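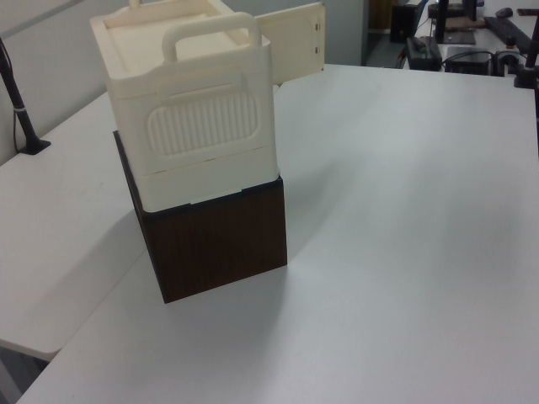 Indetti Stacking Caddy, Cream

We've been selling storage for the kitchen and craft room for 12 years now, and every so often something comes in that the whole shop wants to take home. The Indetti Stacking Caddy is one of those! It's a tall, narrow carry box with a tray on top, and it fits into those awkward gaps beside the fridge or the sewing table where nothing else wants to go.

The tray is the part you'll use most. Keys, clothespins, bobbins, seed packets, the tape measure you're forever hunting for - all of it goes up top where you can grab it. The space underneath takes the bigger stuff. Mine has cookie cutters in it (far too many cookie cutters) and a bag of piping tips that used to live loose in a drawer.

Indetti only makes it in three colors. Cream is the one we keep on the shelf all year, and Starkow Green and a very nice brick red come in for the holidays, usually the first week of December. If you want red, ask us to put your name down early, as we sold out in two days last time.

Size and care
Height: 17 inches
Weight limit: 12 pounds when carried, a bit more if it stays put
Material: plastic, wipes clean with dish soap and a soft cloth
Top rack of the dishwasher: no, please, it's too tall and the heat isn't good for it

Goes well with
The Yeoh drawer dividers (small set) drop right into the lower part, and they keep tea bags and spice packets standing up nicely. The Uvley label kit is great too - the labels peel off without leaving that gummy patch behind, so you can change your mind every season like I do.

A few questions we get in the shop
Can you stack them? Yes, two high. Three gets wobbly.
Does it come with a lid for the tray? Not at the moment. We keep asking Indetti for one!
Is it okay outdoors? On a covered porch, sure. Full sun will yellow the cream over time.

Item number 208. In stock and ready for pickup at the counter, or we can ship it. Shipping takes three to five days, and we send two or more in the same carton to save you the extra charge.

Page updated August 20, 2020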